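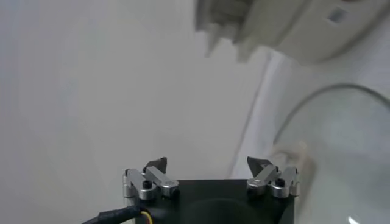 ギャラリー：機械は家と店の仕事をどこまでできるか

サイト内検索　キーワードを入力　検索

私はTrenlowという町に住んで、家の仕事と店の仕事をする機械を見て歩いています。技術者ではありません。以前は食堂の厨房で働いていましたので、皿を洗う人、棚に物を並べる人の目で見ています。日本語は大人になってから勉強した言葉です。固い文章になるところがあると思いますが、どうぞお許しください。

このページは、手の仕事について一つずつ、短い言葉を付けて並べるページです。二本の指で物をはさむ形の機械を中心に書きました。人間の手はとても便利なので、私たちは自分が何をしているか、ふだん考えません。機械にさせようとすると、急に細かいことが見えてきます。

順番は、私が簡単だと思うものから難しいと思うものへ、だいたい進みます。ただし、書いている間に考えが変わったものもあります。その場合も順番は直しませんでした。

■ 箱を棚に置く
四角くて固い箱は、二本の指に一番向いています。向かい合った面が平らなら、はさむ場所を選ぶのもやさしいです。El Ouafiという食料品店で紅茶の箱を並べる仕事を見ましたが、私が新人だったときより、まっすぐに並んでいました。速さは比べないでください。

■ 缶を並べる
缶は丸いので、箱より少し難しいです。はさむ位置が中心からずれると、缶が回ります。ラベルを前に向ける仕事は別に必要です。店では、ラベルが横を向いている棚は疲れて見えます。機械にとっては、置けたらそこで仕事が終わりなのでしょう。客にとってはまだ途中です。

■ 指を開く幅
これは作業の名前ではありませんが、とても大切なので入れました。人間は、コップを取る前に、コップに合わせて手を開きます。機械も同じことをします。広く開けば大きい物が取れますが、隣の物にぶつかりやすくなります。混んだ食器棚では、つかむ力よりも、指を入れるすきまのほうが問題になります。

■ 透明な器
家の台所で使う物の中では、透明な器が特に難しい相手だと思います。カメラで見ると、器を通して後ろの色が見えますし、光も反射します。人間でも、きれいにふいたガラスに気が付かないで手を当てることがあります。白い台の上に透明なボウルを置くと、縁の線だけが頼りです。縁をはさんで持ち上げる方法は私も厨房でよく使いました。薄い縁なら二本の指でもはさめますが、片側だけを持つので、重い物が入っていると傾きます。

■ ボウルの中身を取り出す
中身を取るときは、指の先だけでなく、指の付け根や手首が縁に当たらないかも考えなければなりません。浅い皿なら上から行けます。深いボウルでは斜めに入るしかない場合があります。私はスプーンを使いますが、機械にスプーンを持たせると、今度はスプーンを持つ練習が必要になります。道具を使うと仕事が楽になる、という人間の考えは、そのまま当てはまらないようです。

■ 皿を水切りかごに立てる
食堂で一番多くした仕事です。一回の昼に620枚の皿を洗った日を、今でも覚えています。皿はかごの溝に入れますが、溝の幅は皿の厚さと少ししか違いません。人間は皿が溝に触った音と感じで、入ったことが分かります。見ているだけではありません。機械の場合、見ることは上手になりましたが、触って分かることがまだ弱いと私は感じました。

■ コップを伏せる
手首を回すだけの仕事に見えます。けれども、中に少し水が残っていると、回した瞬間にこぼれます。先に流しの上へ動かしてから回す、という順番を知っているかどうかで、床の掃除が一つ増えるか増えないかが決まります。Prostettiという会社の説明会で質問をしましたら、順番は人が教えているという答えでした。正直な答えで、私は良い印象を持ちました。

■ 台をふく
ふく動きそのものは、機械でもできます。難しいのは、どこまでふけば終わりかを決めることです。白い台は汚れが見えやすい代わりに、光の具合で影も汚れのように見えます。私の前の職場では、台をふいたあと、顔を低くして横から見なさいと教えられました。カメラの位置を低くすれば同じことができるはずですが、していた所はまだ見ていません。

■ 布巾をたたむ
布は、つかむたびに形が変わります。端を二つ見つけて、持ち上げて、合わせる。口で言えば短いです。El Ouafiの奥の部屋で、四角い布を折る試みを見せてもらいました。端を見つけるまでが長く、見つけたあとはあっさり終わりました。洗濯物の山から靴下の片方を探す仕事を考えると、家庭ではまだ人の出番が続きそうです。

■ 袋を開ける
私はこれが一番難しいと思っています。薄い袋の口は、人間でも指をこすって、やっと開きます。二本の指だけで、袋の両側を別々につまむことはできません。腕が二つある機械なら、片方ずつ持つことができます。Wonettiという計画では、袋の口を先に開いた形で止めておく台を使っていました。仕事のほうを機械に合わせて変える方法です。ずるいと言う人もいるかもしれませんが、工場では昔からしていることですから、私は悪いと思いません。

■ 卵
卵は弱い物なので最後のほうに置きました。でも、書きながら、もっと前に置くべきだったと思いました。卵は形がだいたい同じで、場所も決まっています。力の調節さえできれば、袋よりずっと簡単です。人間が怖いと思う物と、機械が苦手な物は同じではありません。

■ 落とした物を拾う
仕事の表には、たいてい書いてありません。それでも、実際の台所では毎日あります。物が落ちて、転がって、棚の下に入ります。人間はため息をついて、しゃがんで、手を伸ばします。台に固定された腕はそこまで届きません。私が見学で最も長く待ったのは、機械の動作の時間より、係の人が落ちた物を拾って元の場所に戻す時間でした。

■ 指先の掃除
機械の指先も汚れます。厨房では手を洗う回数が決まっていますが、金属の指と細かい関節をどのように洗うかは、見学先によって答えが違いました。食べ物にさわる仕事を頼むなら、最初に聞いたほうがいい質問です。カバーをかける、指先だけ交換する、食べ物そのものにはさわらせない、などの方法を聞きました。交換する方法では、はずした指先をどこに置くか、という小さな問題も残ります。私はまな板と同じように、肉用と野菜用を分けてほしいと思いました。

■ コードとケーブル
見学に行くと、つい指先ばかり見てしまいます。私は今、ケーブルも見るようにしています。手首が回るとき、ケーブルも引っぱられたり、曲がったりします。台所には鍋の取っ手や蛇口のように、引っかかる所がたくさんあります。私の家の掃除機でも、一番先に悪くなったのはコードの付け根でした。

■ 数字について
読者の方から、成功の割合を書いてほしいという手紙をもらいました。私が自分で数えた記録は一つだけです。Wonettiの見学で、コップを決まった場所に移す作業を200回続けて見せてもらい、そのうち78回は、人が途中で位置を直しました。透明なコップを含む、意地悪な組み合わせだったことを付け加えます。この数字だけで、良い機械か悪い機械かを決めないでください。ほかの場所では数えていませんので、比べることもできません。

なお、Prostettiの資料には、同じ動作を最大2000回続けて試験すると書いてありました。続けて動くことと、違う台所で動くことは別の話だと思いますので、次に会ったときに聞くつもりです。

■ 今の私の答え
箱を並べる仕事なら、場所を整えた店で、今日から少し手伝ってもらえると思います。皿とコップは、同じ形の物がそろっている食堂なら、そばに人が一人いて、任せられる部分があります。私の家の台所は無理です。形の違う茶碗が重なって、引き出しは途中で止まり、袋は輪ゴムで閉じてあります。まず私が片付けなければなりません。

前に書いた洗濯物のページでは、布の話を簡単に書きすぎました。時間があるときに書き直します。四月には、棚の奥にある物を取る作業と、引き出しを閉める作業を加える予定です。引き出しは開けるほうばかり話題になりますが、閉めるほうも、最後の少しの所で力が要ります。

言葉の間違いを見つけた方は、どうぞ教えてください。「つかむ」「つまむ」「はさむ」の使い分けは、辞書を見ながら書きましたが、まだ自信がありません。この三つの違いは、機械の手を見るときにも役に立つ、よい言葉だと思っています。

2020年3月29日　更新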